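Filed under: Studio Upkeep > Checklists
Posted by Hiwot Sisay, January 8, 2021
Shared 6 times

Brush and table check, Cadberg makeup room

This is the filled-in sheet for the Cadberg room, with my comments typed up under each line. The blank version is in the binder by the door at Tanui. If you do the next one, write the comment even when the line passes. "OK" on its own doesn't help whoever reads it in May.

Checked by: Hiwot Sisay
Second signature: Letay Derese
Areas covered: work table, brushes, pencil pot, power and cords, floor, storage
Marks used: PASS, FIX (can wait for the next check), STOP (do not use until done)

PART A - BEFORE YOU START

A1. Last sheet read, open items carried over. PASS
Comment: Two items carried over from Mihret's sheet, the missing lid on the brush cleaner and the torn label on the second drawer. The lid has been replaced. The label has not, see E2.

A2. Hands washed, clean towel out. PASS
Comment: Towels are running low. I put it on the Falano order.

A3. Light good enough to see single bristles. PASS
Comment: Check brushes in the same light each time. Genowefa and I once got different answers on the same brush, and she had been standing by the window.

PART B - BRUSHES

Take every brush out and hold it up by itself. Do not check them in the roll.

B1. Head keeps its shape, no splayed or bent patches. PASS
Comment: The big gray powder brush still has a round dome. One of the small angled brushes has a flat side from being stored against the drawer. I steamed it and will look again.

B2. No shedding. Pull lightly with two fingers, then tap the head over white paper. FIX
Comment: Powder brush dropped a few hairs on the first tap and none after. I let it go. The old blush brush dropped hairs every time. It goes out when the new one comes from Dranisden.

B3. Ferrule tight on the handle. Twist gently both ways. PASS
Comment: No movement on any of the metal-handled ones. On the painted handles, look for cracks where the paint meets the metal, as that is where they go first.

B4. No powder or cream left at the base of the bristles. FIX
Comment: Gray bristles hide this. They are darker down by the metal anyway and you can't judge by color. Part them with a fingertip and look. I found old powder in one and washed it again.

B5. Fully dry before going back on the table. PASS
Comment: Touched each one at the base with a tissue. Dry them flat or head down. Letay found some standing upright and dripping last time, and water in the ferrule loosens the glue.

B6. Handles wiped. PASS
Comment: Shiny metal shows fingerprints right away. Wipe those last or you will do them twice.

PART C - TABLE AND PENCIL POT

C1. Cover sheet flat, no curled corners, no tears. PASS
Comment: The pale sheet doesn't reach the far edge and a strip of the wood shows. That is allowed. It has to lie flat where people's arms go.

C2. Cover sheet clean. FIX
Comment: Faint smudge near one corner. It did not come off with the dry cloth. Turn the sheet over at the next change.

C3. Pot stable. Push it at the rim, it should not tip. PASS
Comment: The cream ribbed pot is fine with a few things in it. It gets top-heavy when people fill it with long brushes. Keep it to a handful.

C4. Inside of pot clean. PASS
Comment: Tipped it out over the bin. Pencil shavings and a cotton bud. The ridges on the outside also collect powder, so run a damp cloth around each one.

C5. Nothing sharp sticking up at face height. PASS
Comment: People lean over this table. Caps on the pencils, please, or points down. If a cap is missing, lay the pencil in the tray.

C6. Pot in its usual place. PASS
Comment: Middle of the table, where both hands can get to it. Mihret asked for it closer to the wall side. We tried that and people were reaching across with a loaded brush.

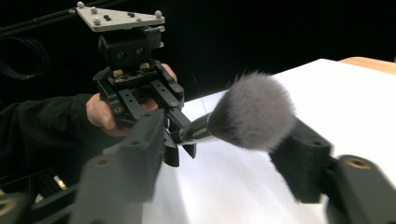 Large brush with the gray head, then the pot on the table. 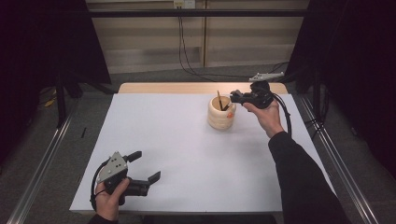
PART D - POWER, CORDS AND FLOOR

D1. Wall outlet box firm, no cracks, no scorch marks. PASS
Comment: White box on the back wall. Pressed on the corners, no give.

D2. Cords from the outlet not pulled tight. PASS
Comment: The black ones that hang down to the floor have slack in them. Leave it that way. A tight cord works its plug loose.

D3. Cords on the table kept to the edge, away from liquids. FIX
Comment: They creep inward during the day. Move them back before you open any bottles. Brush cleaner stays on the side shelf, never next to a cord.

D4. Walkway clear. FIX
Comment: Small things end up on the carpet beside the table and they are easy to kick or step on. Pick up as you go. Black items on the gray carpet are easy enough to see, but not when you are looking at somebody's face.

D5. Metal rails around the table - no sharp ends, nothing loose. PASS
Comment: Ran a gloved hand along them. Step over with care if you are carrying a tray. Tsegereda suggested bright tape on the rail nearest the door and I agree with her. Added to the list.

D6. Curtains clear of anything warm. PASS
Comment: Both sides looked at. Keep hair tools off that part of the room completely.

D7. Carpet flat, no lifted edges. PASS
Comment: Vacuumed. Loose powder gets into it, so do the area under the table more often than the rest.

PART E - STORAGE AND SUPPLIES

E1. Brush cleaner capped and labeled, at least one full 500 ml bottle on hand. PASS
Comment: One full, one open. Date written on the open one.

E2. Drawer labels readable. FIX
Comment: Second drawer still torn. Carried over again. I will print it myself this time.

E3. Used and clean brushes kept apart. PASS
Comment: Used ones in the dark roll, clean ones in the light roll. Please don't swap the rolls. If the light roll gets a stain it becomes a used roll and we buy another.

E4. Tissues and cotton buds in stock. PASS
Comment: One unopened box of 1,000 buds on the lower shelf. Reorder when that box is opened, and don't wait until it is half gone.

E5. Broken items tagged and out of the room. FIX
Comment: The old blush brush is tagged but still in the drawer until the new one arrives. No one should use it on a face. It is all right for practice cards.

RESULT

No STOP items. The FIX lines are B2, B4, C2, D3, D4, E2 and E5. B4 was done the same day and only stays on the list so that the next person checks that brush again.

Signed: H. Sisay, L. Derese

COMMENTS

Mihret Birhane
Thanks for typing these up. On C6, I still think the pot could move a little toward the back for left-handed people. Not all the way, just a little. Could we try it for one session?

Hiwot Sisay
Fine with me. Mark the spot with a bit of tape so it goes back after.

Genowefa Pietrzak
For B2, how many taps? I do it until it stops, and Letay does one and moves on. We should write down one way of doing it.

Letay Derese
I do one tap after the pull. If anything falls I tap again. If it falls the second time I mark it FIX.

Genowefa Pietrzak
OK, that works. Can that go on the blank sheet?

Hiwot Sisay
Added. It now says pull, tap, tap again if needed.

Tsegereda Gebremichael
The tape for the rail is in the supply cupboard, yellow and black. I can put it on before the next class. Also, the blank sheet has no line for the mirror. It was on the old Dranisden version and got lost when we cut the form down.

Hiwot Sisay
You're right, it dropped off. I'll put it back under Part C as C7 - mirror clean, stand tight, no chips on the edge.

Mihret Birhane
Is it OK to wash the big powder brush with the same cleaner as the small ones? It takes forever to dry.

Letay Derese
Same cleaner, less of it. Wet the tips only and keep the metal part out of the water. Squeeze in a towel, reshape it with your fingers and leave it overnight. Don't use the hair dryer on it.

Mihret Birhane
Will do.

Comments are closed on this sheet. 3,000 views

Related
Blank brush and table sheet, print version
How to wash a powder brush without loosening the head
Falano order form and cut-off dates
Cord and outlet check, Tanui front room
When to throw a brush away
Notes from the May supply count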